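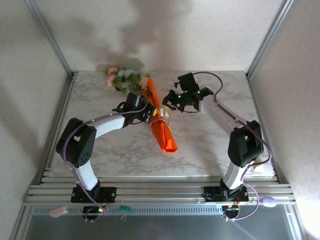 Trenetti, 11 Aug 2025 – by Sivaprasad Gowda

Home | Flowers | Wrapping | Ribbons

A hand-wrapped bouquet is a bunch of stems rolled in paper, gathered at a neck and finished with a ribbon. I've made 133 of them and I still get the neck wrong sometimes! Orange paper is my favorite – it's loud, and it makes pink or pale blue flowers look great next to it.

Most wrappers use two layers, a strong color outside and a softer one inside (peach under orange is lovely). 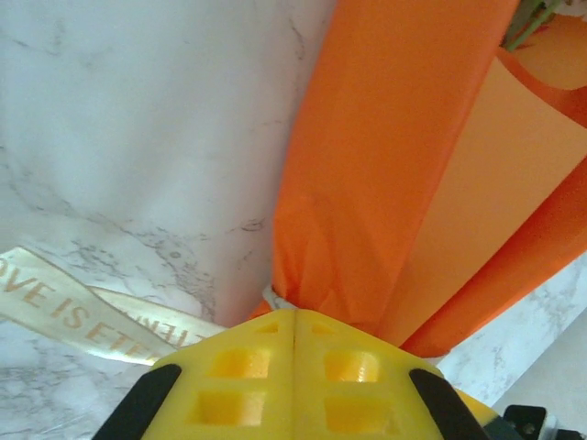

The neck gets a small tie first, pulled snug, and the ribbon goes over that. Satin is the classic pick, and gold lettering like "LOVE IS ETERNAL" turns up a lot on the romantic ones. It's slippery stuff, so I cut 60 inches and trim later. Some people like a big floppy bow, but I'd go for a flat knot with long tails.

49 shares | 12 comments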